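From: Ilgın Gezer
To: tableware-list
Subject: Re: Surface for the mug and plate setting

Dear colleagues,

Mircea Chiriac wrote in April:
> Could the Stekora group confirm which surface is to be used for
> the mug and plate? The Gisel sheet mentions only a white table.

The setting uses the thick square pad, item 2801, placed on the white table. The blue mug and the round plate both go directly on the pad, with open fabric left between them. No other tableware should be added. Please brush the pad before each session and report any stains to this list.

Offices that still need a pad may request up to 2 from Flelline before the end of the month.

Sincerely,
Ilgın Gezer
Stekora

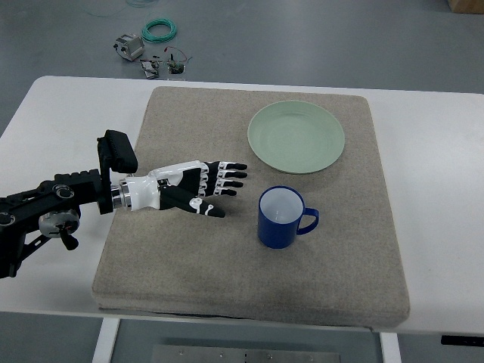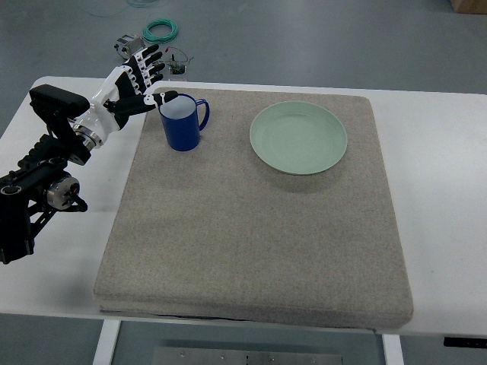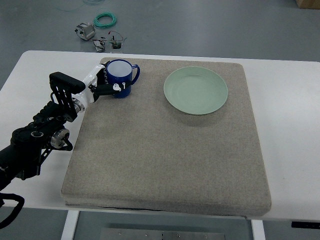

Mug and plate on the square pad, white table.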